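Mitell Hand Kit – Frequently Asked Questions

What is in the kit?
Each kit has two hand-held grippers, two marker cubes, the cables, a charging base and a hard case. The recording software, Phelan, is included for the first year. A computer is not included.

Who is it made for?
Most of our customers are small teams who want to teach a robot arm a household or workshop task but do not want to program every movement. A person does the task with the grippers in the hands, and Phelan saves the movement of both tools together with the video. Later you can use these recordings to train your own robot.

Do I need to own a robot before I order?
No. Many customers record first and choose the arm later. Please ask us for the list of arms for which we already have a mounting plate. If your arm is not in the list, we can draw a plate for you, and the price depends on the flange.

How many recordings do I need?
It depends on the task, and we can not promise a number. For a simple pick and place, we advise to start with 100 recordings and look at the result. Udia, our pilot customer in Brutalmont, made 366 recordings in June for one wiping task, and they continued after that because their sink had a different height from the first one.

How long does one person need to learn it?
The training takes one morning. Úna Mulligan gives it online or at your place. The most common mistake of beginners is to move too fast, and the second is to turn the wrist so much that the marker faces away from the camera.

Can I rent the kit?
Yes. The rent is 800 euros per month, with a minimum of one month. If you buy the kit later, we subtract the first month from the price. Delivery inside the European Union takes up to 42 days when the kit is not in stock – please write to us before you plan your work.

Can the grippers be used in water?
No. The finger tips may be wiped with a damp cloth, but the body and the cable connector must stay dry. For bathroom and kitchen tasks, please record with the water closed.

Does it work on large, shiny objects and in ordinary rooms?

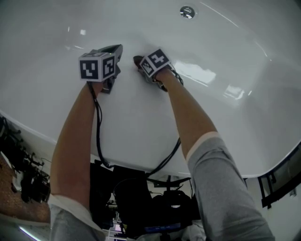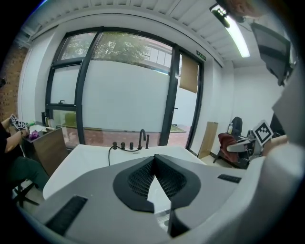 Phelan finds the pose of each gripper from the printed markers, so the surface of the object is less important than a clear view of the marker. A white bathtub with lamps reflecting in it is still a difficult object for the video part, and we advise to lower the exposure by one step before you start. Big windows need the same care. Frosted film on the middle and lower panes is a good solution, but sky or trees in the clear upper panes can still make the picture too bright, so check this again when the weather changes. Keep the cable along your forearm, and try the full reach once before you record.

Who do I contact if something is broken?
Write to Peadar Madigan at the service desk with the serial number and a short video of the problem. Please do not open the gripper body, or the warranty will end.

Last updated: 2024-07-21

Related pages
Mitell Hand Kit – price list
Mounting plates and drawings
Phelan: first steps
How to print a replacement marker
Rental conditions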